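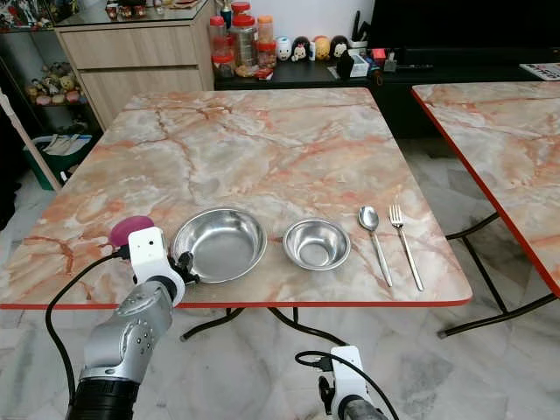

Phone Checkup Before a Long Trip – My List, With Comments

I run through this every May before we head out, on my own phone and then on the family ones. Copy it if you like!

Battery health: OK. Still holds a day if I stay off video. I'd swap it once the phone starts shutting off early in the cold.

Charging port: CLEANED. Lint again (so much lint). Wooden toothpick, phone off, go slow.

Charging cable: REPLACE. The Jenen one is splitting near the plug and I can see the wire. Into the trash it goes, no tape this time.

Wall charger: OK. Left it plugged in for 2 hours and it got warm, never hot.

Power bank: OK, barely. The Nillum takes forever to fill but the case is flat and there's no swelling. If yours has puffed up at all, stop using it and take it to a battery drop-off.

Screen and case: PASS WITH A NOTE. Small chip in the top corner, hasn't spread since last year.

Emergency contacts: FIXED. I had an old number in there! Check that they show from the lock screen without your passcode.

Location sharing: OK on mine, off on one of the kids' phones. I use Trakeo for this and it logs you out after an update – open it and look, don't trust the icon.

Find my phone: OK. Tested from the laptop, rang on the second try.

Backup: DONE. Around 655 photos hadn't gone up yet, so I left it on Wi-Fi overnight and they were all there in the morning.

Offline maps: TO DO. Need the whole stretch past Priedītis, where I get no signal at all.

System update: DONE. Took 11 minutes. Please don't do this one in the driveway with the engine running like I did last year.

Still open: cable, maps, and a passcode change on the tablet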